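Budgeting for a room-tidying robot

Budgeting for a room-tidying robot covers everything a small hotel or guesthouse has to pay for before a two-armed machine can pick litter up off a bedroom carpet. I did this for Stedcombe, which has 36 rooms, so most of what follows comes from there (your numbers will differ!).

Start with the floor, well before you look at price lists. Wrappers, a plastic bottle, a paper bag between the bed and the sofa: that's the job, and the arms need space to reach it.

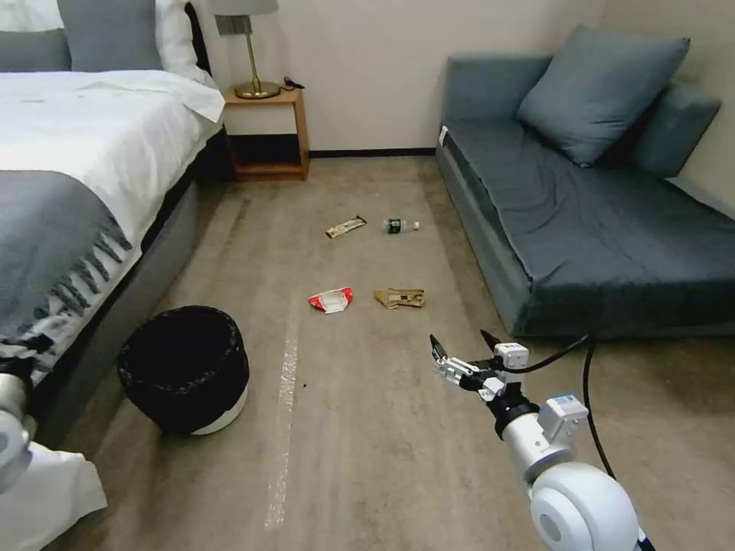
I'd measure the narrowest gap in every room type and send that to the supplier first. Clinari quoted us per month, Birkodon wanted a purchase plus a service plan, and I spent a whole Monday trying to make the two look alike on one sheet. Put spare fingertips and cables on their own line. We set aside 600 dollars for those and I'm glad we did.

Then there's staff time. I planned 196 hours for the first year, mostly setup and training, and I'd go higher now.

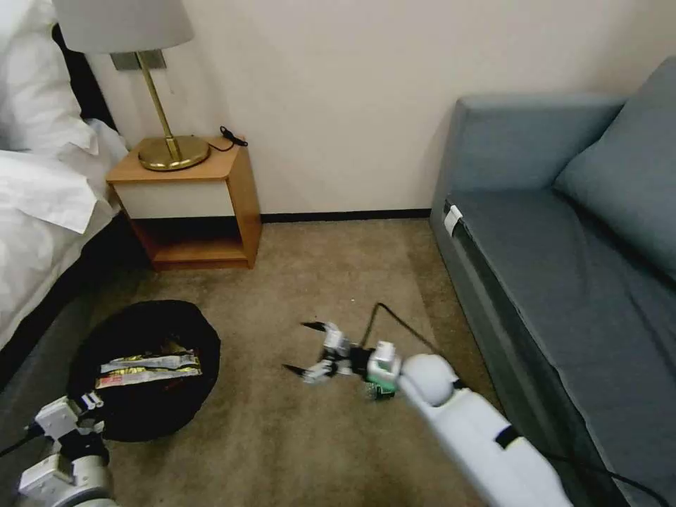

Eun-ji Yeo wrote in to say that 196 was far too low for a house with mixed furniture, and that she'd ask for a paid trial in October, when rooms are easier to block off.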